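Rongate hall kitchen goes back to the tap this August

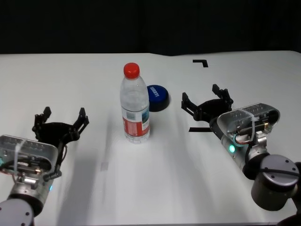 Issue 728, page 5

If you have been to anything at all in the Rongate hall over the past few summers, you will know the routine at the kitchen hatch, where a cold bottle of water gets handed across with your change and a friendly word about the heat. It has been a lovely habit, and a thirsty one too, with 1186 bottles sold through the hatch last year. From August the hall is going back to jugs and glasses, filled from a new filtered tap beside the big sink, and there will be no charge for a drink of water at any event, large or small.

The tap was put in by Öberg, the plumbing people from over in Lisholm, who very kindly stayed on to look at the dripping one in the cloakroom as well (regulars will be pleased to hear it no longer keeps time with the choir). You'll find it open whenever the hall is, from 9 in the morning until the last group packs up at night, and you are most welcome to bring your own bottle from home and fill it on your way past, whether or not you are booked in for anything.

Any bottled water still in the storeroom will be sold at the Saturday-style stalls and the film nights until it runs out, and empties can go in the yellow bin by the side door as they always have. The Lisholm hall is thinking of doing the same next year, and has already asked to borrow our jugs for its harvest supper. If you have a sturdy glass jug sitting at the back of a cupboard, we would dearly love to have it, with or without a lid. Please leave it at the kitchen hatch.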